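Week 9 Handout: Where the Examples Come From
Robot Learning for People Who Would Prefer to Start With the Math

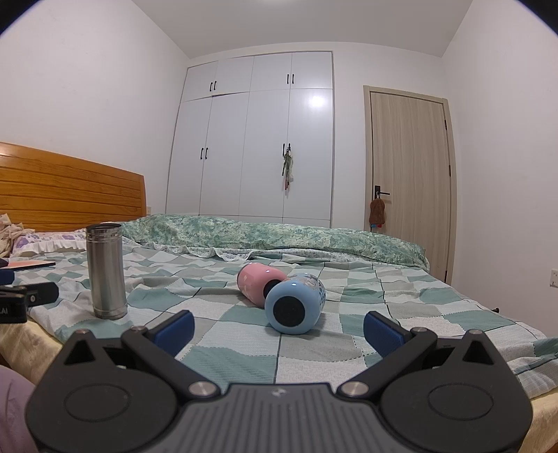
Moulin Course Notes, No. 9, p. 1

Last week we left the policy as a box with pictures going in and finger motions coming out. Several of you asked when we would get to what's inside the box. Week 11. First you have to fill it, and filling it means a person, a gripper and a great many bottles.

1. The hand-held gripper

You hold the tool yourself and do the task yourself. The camera on it sees the two blue finger pads and whatever lies past them, which is also the view the robot will get later. No robot is needed while you collect, so you can work in any bedroom that has a bed in it.

Watch the gap between the fingers. If the object isn't somewhere near that gap as you close in, the learner gets a fine lesson in grabbing bedsheet.

2. Starting states

Students love a tidy start. Bottles upright, evenly spaced, labels out, like a hotel minibar. A model trained on that will do well in hotels. Tip some over. In the set-up on this page a light blue bottle and a pink one are down on their sides, touching, with a steel tumbler left standing off to the left. The blue one is bottom-first to the camera, so the first thing the learner gets is a round black base. Good. It has to learn that this is a bottle too.

The checkered sheet stays. So do the wrinkles. In the Kerono set every example was shot on one plain gray mat, and the model treated the mat as part of the task.

3. How many

The Himdale group stopped at 752 examples and found the arm fine with upright bottles and hopeless with fallen ones. They went on to 1,515, with most of the new ones starting from a toppled bottle, and things improved. Please don't write in your report that 1,515 is the right number. It is the number they had when April ran out.

For the assignment, collect at least five examples per starting state, then change the state. Move the objects, swap one, turn one around – and do it before you get bored, as bored people put everything back in the same spot.

4. What to throw out

Drop any run where your free hand helps. Drop runs where you paused to think, unless you want a robot that pauses to think. Keep a fumble if you recovered from it smoothly, and tag it as a recovery. If you can't decide, write down why and bring it to section.

Reading: the Lovov notes on labeling, sections 2 and 5. Section 3 is wrong about timestamps and section 4 is mostly about section 3.

Filed under: Course Handouts, Data Collection, Manipulation

3 comments

gripsequence
Does "swap one" mean a different bottle or a different kind of thing? I only own mugs.

tw_section2
Mugs are okay, I asked. Tag the handle direction or you'll be redoing it.

lateadd
Is the recovery tag one word or two? The script rejects both of mine.

Recent handouts
Week 8: The Policy as a Box
Week 7: Cameras, Lenses and Regret
Week 6: Frames of Reference, Again
Lab sheet: Checking Your Finger Calibration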